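Plodis Demonstration Set: Frequently Asked Questions

Maintained by Keerthana Annamalai. Send corrections to Celeste Maldonado, who handles releases.

What is in the set?

Plodis is a collection of recorded demonstrations made in simulation. Each one holds camera views, arm and gripper positions, the commands sent, and a short text label for the task. The current release, Tadier, has 357 accepted demonstrations of household tasks in furnished rooms.
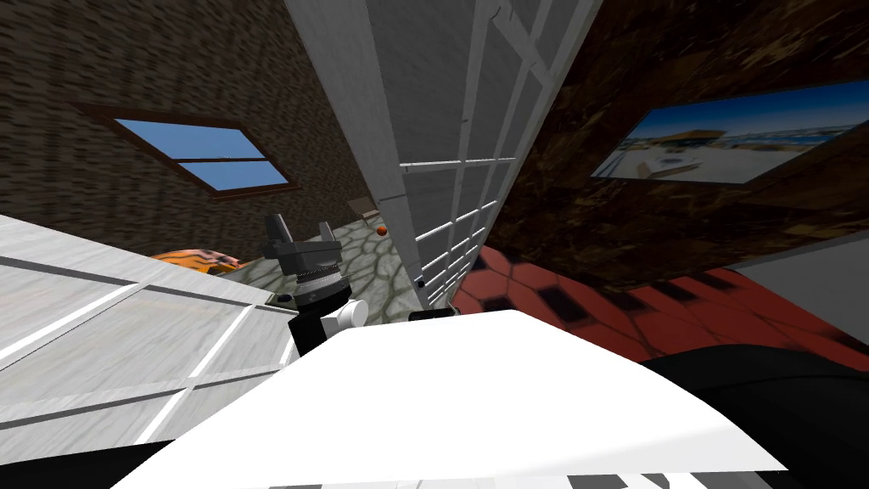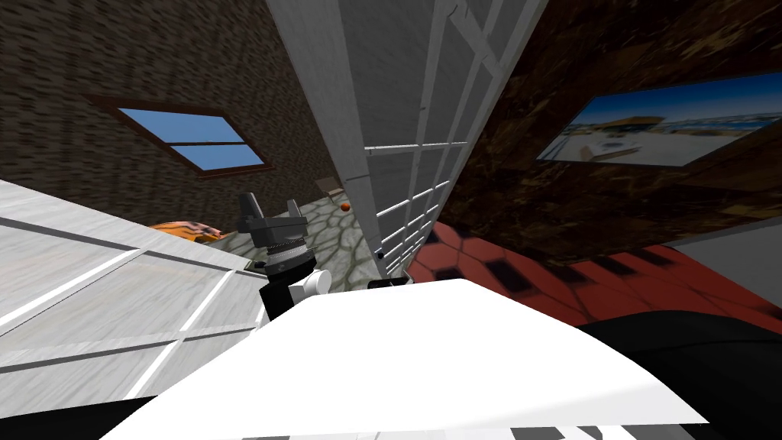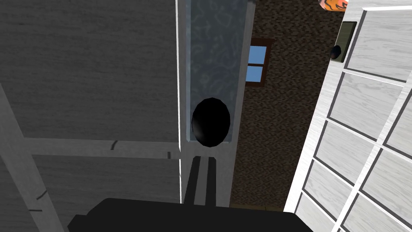 Rendered views from one simulated room. The last shows the gripper fingers just below a black oval knob.

Is any of this recorded on real hardware?

No. All of Tadier is simulated. A small real-world set is planned under the name Fesside and will be released separately, with its own file layout. Do not merge the two by folder name.

How are the demonstrations collected?

An operator controls the simulated robot with two hand controllers while watching the rendered views. Recording starts when the operator presses the trigger and stops on a second press. Pauses at the start are trimmed. Pauses in the middle are kept, including the long ones where the operator is deciding what to do.

Who are the operators?

There are 12, all working from the Cáceres office. Each has an operator number, stored in the header of every file. Names are not stored. If you hold out data by operator, use this number and not the session number, which restarts when the software is updated.

Why do the robot's own parts cover so much of some views?

Some cameras are mounted on the robot and move with it, so its casing and arms can block a large part of the room. In the first two pictures the white casing takes up the bottom of the view and a black arm part fills the lower right. We do not mask the robot out. A policy trained on masked views would have to be run on masked views, and we did not want to force that choice on users. A mask can be computed from the robot model and the joint positions if you need one.

The room looks tilted. Is the camera pose wrong?

The pose in the file is the pose used for rendering. Check the orientation order before reporting an error: we write quaternions with the scalar part last. Most reports of a bad pose have come from loaders that expect it first. Please do not rotate the images upright before training unless you also change the pose.

Do the walls and floors mean anything?

Surface patterns are assigned to each room when it is built and stay fixed for a session. Brick next to marble next to red tile is a normal result. The patterns have no link to the task. They are varied so that a model does not learn to find a door or a handle from the color of the wall behind it.

What about the small objects in the rooms?

Items such as the orange ball in the first two pictures are listed in the scene file with a position and a size. Unless the task label names an object, treat it as background. Background objects can still be touched or moved. Contact events are logged for every object, named or not.

What counts as a successful demonstration?

Each task has a check on the final state. For door tasks, the hinge angle must pass the limit given in the task file. For pick-and-place tasks, the object must be at rest inside the target region with both fingers clear of it. A reviewer then watches the replay and accepts or rejects it. A demonstration that passes the check can still be rejected, usually for pushing through furniture or for a grasp that depends on a physics error.

Are failed attempts included?

Yes, in a separate folder. Each has one of 4 failure codes: missed grasp, dropped object, collision, or time limit. Failures are not counted in the total given above.

Can I train on one camera only?

Yes. Streams are stored separately and share one clock. The wrist views are the most useful for the last part of a reach, when the fingers are close to a knob or handle. They are a poor choice alone for tasks that begin with the target out of view.

Why do my replays drift from the recorded positions?

Replay the stored joint positions if you need an exact match. Replaying the commands runs the physics again, and small differences in solver version or time step will build up. The solver version is in the file header.

How do I report a bad file?

Send the file name, the step number where the problem starts, and the loader version. Reports sent by August will be handled before the next release. A screenshot helps but does not replace the step number.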